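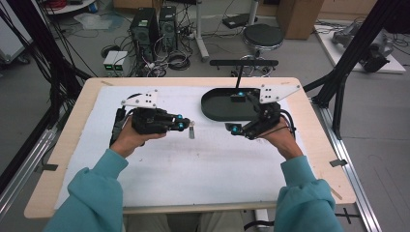 Gray smudge on white foam board table cover, can it be saved?

Posted by Wakana Tamura, 29th December
Filed under: Cleaning > Stains and marks

I have a light wooden table from Trovness that I like more than is reasonable, and I've put a big sheet of white foam board over it to keep it that way. It covers nearly the whole top, with a narrow border of wood left around the edge so I can remember what I'm protecting.

The board now has a smudge. It's faint and grayish and it sits across the middle, where the eye goes first. There's a dark gray tray with a raised rim that lives toward the back of the board and gets pushed around all day, and small metal bits get stood on the board when they ought to be in the tray. I suspect both of them. It could also just be sleeves and elbows.

What I've tried so far:

A dry paper towel. Nothing.

A damp paper towel. The smudge got a little wider and, if anything, more confident.

A pencil eraser, the pink kind. I now have a small pink area as well, though only I can find it.

The board is Fomton, bought in a pack, and the label says only "wipe gently," with no word on what to wipe with or what to do when wiping gently gets you nowhere. I think the face is paper with some sort of coating. It's smooth but it isn't shiny.

I'd rather not bin it. It's a big sheet, it took me two tries to cut it to fit, and the first try is now a very long bookmark. Is there a way to get the mark off without wrecking the surface? And is there something I should be doing to stop the next one?

Posted by rugemalira_road

Magic sponge. Works on everything.

 Wakana Tamura: On paper-faced board too?

 rugemalira_road: I used it on my fridge

Posted by Old Pasteboard

Please don't use the magic sponge until you know what the face is made of. Those sponges are very fine sandpaper with good publicity. On a fridge that's fine. On paper you get a clean patch with a fuzzy nap to it, and the fuzz collects dirt twice as fast as the rest, so by spring you have a darker smudge in the same place and no surface left to work on.

I mounted prints for a living for 30 years and have ruined most kinds of board at least once, so here's the order I'd go in.

First find out what you've got. Put one small drop of water on a corner, on the underside if both faces match. Leave it a minute and blot it. If it beaded up and left nothing behind, the face is plastic or well coated and you can relax. If it soaked in and the spot looks dull or raised, it's paper and you should keep water away from it from now on. Your damp towel result makes me think paper, but test it anyway. A thin coating can be worn through in the middle and perfectly good at the corners, so do a second drop near the smudge if the first one beads.

If it's paper: get a kneaded eraser from an art store, the gray putty sort. Nindow makes one that comes in a little tin, but any will do. Press it on and lift it off. Don't rub. Fold it over to a clean side and go again. It's dull work and you will feel silly patting a table. If the mark is graphite or the fine gray that comes off metal, a fair bit of it should lift. Whatever is left can have a white vinyl eraser, light strokes, one direction, starting outside the smudge and moving in. Brush the crumbs off with a soft brush. If you use your hand you'll put a new smudge on it and be back here.

The pink area is from the pink eraser leaving some of itself behind. The vinyl one might take it off. No more pink erasers near anything white.

If it's plastic: one drop of dish soap in a bowl of warm water, soft cloth wrung out until it's barely damp, then a dry cloth straight after. Keep away from the cut edges. The foam won't care but the face can start to peel there. Skip acetone altogether, as it melts a lot of foams and you would have a crater in place of a smudge.

You may see people suggest wet sanding with 2,000 grit. That's advice for car paint. It wandered in from another forum.

As for stopping the next one, turn the tray over and wipe a white cloth across the bottom. If the cloth comes away gray, that's your culprit, and four felt pads will settle it. Small metal parts often have a film of oil or dust on them from the factory, so wipe those too before they go anywhere near the board.

 Wakana Tamura: Drop soaked in, so paper. Tray wiped gray on the cloth. I have apologized to my elbows. Off to buy putty.

 Old Pasteboard: Wipe the metal bits anyway.

Posted by tilly_m

Have you looked at the other side? Foam board usually has two white faces. Flip it over and you've got a new one for free. I get 12 months out of a sheet that way, and when both sides are gone it goes under the car for oil drips.

If you cut it to fit and the table isn't quite square it might sit a bit crooked when flipped. Mine does. I put a plant on that corner.

 Wakana Tamura: I cut it, measured it, cut it again and wrote a whole post about it, and did not once think of turning it over. Trying the putty first on principle.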